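Drirkel Lined House Throw, Large
Item no. 1121

Colour: black with brown-grey lining
Usually sent out within two working days

We have been selling blankets and throws from our shop in Lelton for a good many years now, and if there is one question we hear more than any other it is "have you got something warm that doesn't weigh a ton?" The Drirkel Lined House Throw is our answer to that, and it has been a steady favourite ever since the first batch arrived one very wet November. It has a black outer side and a soft, fuzzy lining in a brownish grey, and it is the lining that people fall for. Put it against your chin on a chilly evening and you will see what we mean!

The throw is made for us by Plulberg, a small mill that we have bought from since we opened. They used to make linings for coats and slippers, and you can feel that in the way it sits - it bends round your shoulders and stays there, instead of sliding off on to the floor every time you reach for your tea. The lining weighs 300 grams per square metre, for those of you who like to compare such things. We tried a heavier one as well, and it was lovely for ten minutes, and then everybody in the shop got too hot and took it off again.

Size and fit

The large throw measures 150 cm by 200 cm, so it will cover one tall person from neck to toes, or two people on a sofa provided they are on good terms. If you would like it mainly for your knees, or for a pushchair or a dog basket, have a look at the small one, which is 100 cm by 75 cm and folds down to next to nothing. Both sizes have the same lining and the same double-stitched edge.

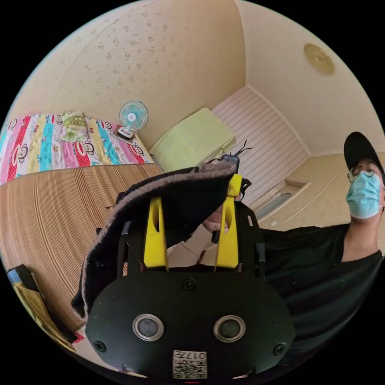 We are often asked which side should face out, and really it is up to you. Most of our customers have the black side on top during the day, as it looks tidy over the arm of a chair and doesn't show every crumb, and then turn it over when they settle down for the evening. If you have a pale cat you may want to think about that the other way round.

Washing and care

Please wash it on its own the first time, at 30 degrees, with an ordinary liquid detergent and no fabric softener. Softener coats the fibres and makes the lining go flat, and it takes several washes to bring it back. Give it a good shake when it comes out of the machine and dry it over a rail or on the line, lining side out. You can tumble dry it on low if you are in a hurry, but take it out while there is still a touch of damp in it and let it finish in the airing cupboard. Don't iron the lining, please, not even on the coolest setting.

A little fluff in the first wash or two is quite normal. After that it settles down nicely, and a soft clothes brush once in a while will lift the pile again where it has been sat on.

Goes well with

The Pangaribuan floor cushion, which comes in a warm rust colour and is big enough to curl up on, and our plain cotton storage bag with a drawstring. The bag is sold separately, though we do put one in free with every order over 50 pounds, so do check your basket before you add another by mistake.

Delivery and returns

We post to all parts of the UK, and you can also collect from the shop in Lelton, where somebody will be at the counter until five o'clock every day except Monday. If you change your mind, send the throw back unwashed within 30 days and we will refund the price of it in full. We do ask that you keep the care label on until you are sure.

Out of stock in the size you want? Leave your email address in the box and we will write to you when the next delivery comes in from the mill.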